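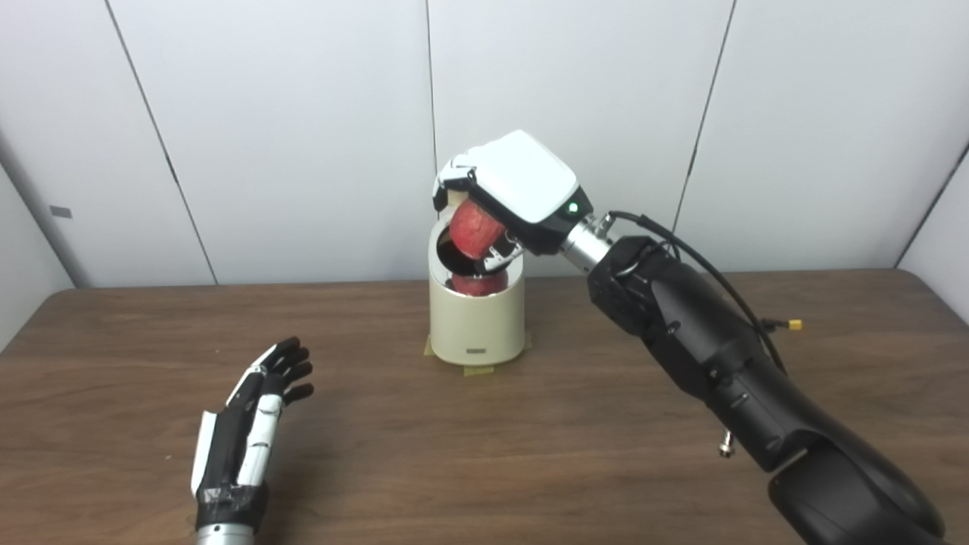

Gripper in the mouth of the bin, one apple held and another already down inside.

June 12, 2023

Long day, and I want to get it down before I sleep, because I know that by morning I'll remember the fix and forget all the wandering that led up to it, and the wandering is the part I always wish I had kept.

I came in meaning to work on the release. The grasp has been fine for ages. It's the letting go that has been eating my weeks. Arkik plans a lovely path to the bin, it brings the apple down over the opening, and then it hands everything to the release step, and the release step has always been my own embarrassing little script with a fixed height in it. I wrote it last October in an afternoon and promised I'd come back to it. Well, I came back to it.

The trouble with a fixed height is that it knows nothing about what's already inside. With an empty bin you want to go low so the fruit doesn't drop far. With an apple in there you come down on top of it, the wrist force climbs, Tondico decides we've hit something (we have!) and stops the arm dead, still holding the apple, like a guest who can't decide whether to come in. Stijn has been telling me for a month to read the force and stop fussing over the height. I kept saying the force signal was too noisy. This morning he pulled up a chair, asked me to show him the noise, and there was hardly any. I had been plotting the raw channel, before the gravity compensation, and blaming the sensor for the weight of its own gripper. I could have crawled under the table. He was very kind and only laughed a little.

So now the descent is guarded. It goes down slowly, watches the filtered force at 100 Hz, and when it feels a steady push upward it backs off 9 millimeters and opens. If it reaches the lower limit without feeling anything it opens there. It's such a small piece of code – you could read it out loud over breakfast – and I'm more pleased with it than with the whole of the planner work in the spring.

After lunch Jericho wanted the table for the lid. He has been patient with me and my apples and it was only fair. His side of things is all two-handed, and the lid is a real puzzle for perception, because the bin is cream and the lid is a pale beige and the rim is shiny silver, so the depth comes back full of holes exactly where you'd like to have some. His pose estimate was swimming. The thumb would be sent to a spot that had moved by the time it got there, and of course the lid hadn't moved at all, we'd taped the bin down to the table to be sure of that.

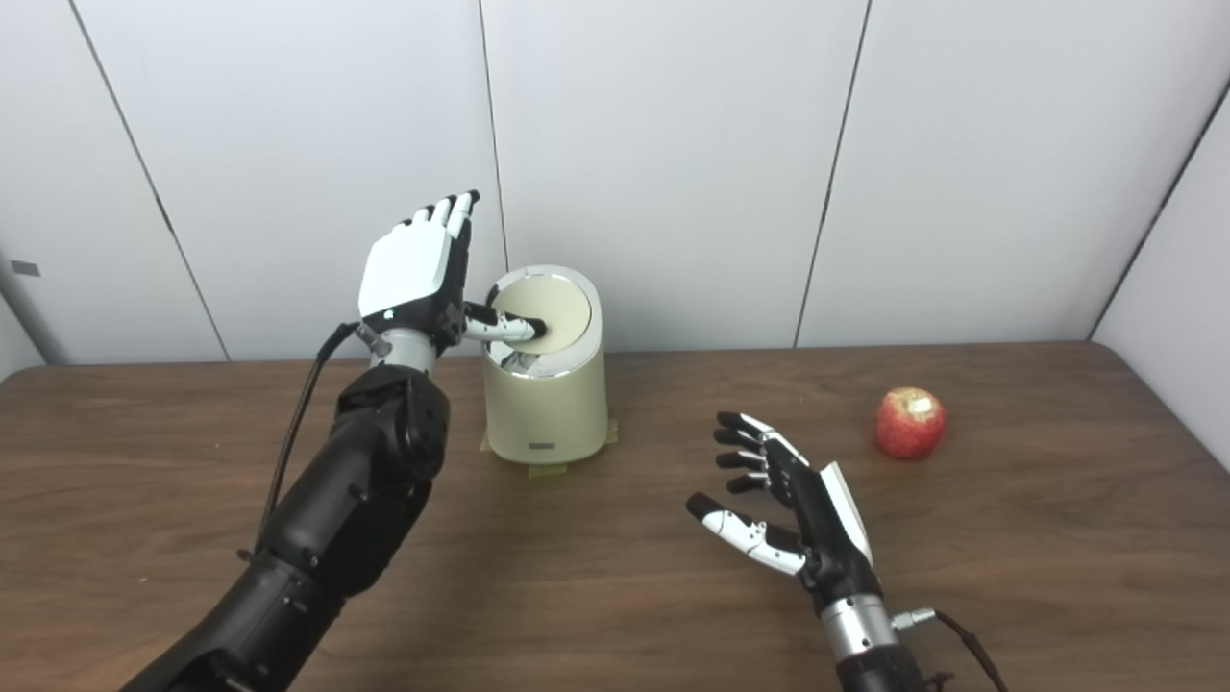
What he ended up doing was giving up on fitting the lid by itself. He fits the body of the bin first, the whole cylinder, which is big and dull and easy, and then lets the lid be a disk that has to sit on top of it and may only tilt. One angle to find where before there were six numbers all arguing with each other. The swimming nearly went away. We sat there watching the overlay in Sutoteo hold still and I think we were both grinning.

Then there was the matter of the thumb itself. Pressing with a thumb sounds like nothing, I do it to the kitchen bin at home without a thought, but the hand model in our planner treats the thumb as something that closes against the fingers, and it really did not want to plan a push with the fingers up out of the way. It kept offering us a fist. Jericho added a contact frame at the thumb tip and told the planner to treat that as the tool, and I relaxed the cost on the wrist so it wasn't so stiff about its favorite pose. I'm not sure my half of that is right. There was a run where the elbow swung out much wider than I liked, and I'd want a limit on it before we let the two arms work close together.

I left the log for that run open on my screen, all 4000 lines of it. The odd thing is a jump in the left arm's joint target just after the lid estimate updates. My guess is that we replan from the commanded position when we ought to start from the measured one, and the gap between them is bigger when the thumb is pressing on something. Stijn thinks it's a timestamp problem. He's been right once today already, so I suppose I should look at his idea first.

My release test is still only at 67 runs, and I want a good many more with the bin partly full before I merge it. Also must rename the script. It is still called drop_test_old2, and Jericho has noticed.

Ate an apple on the way home – from my own bag, not the robot's. Soup, then bed.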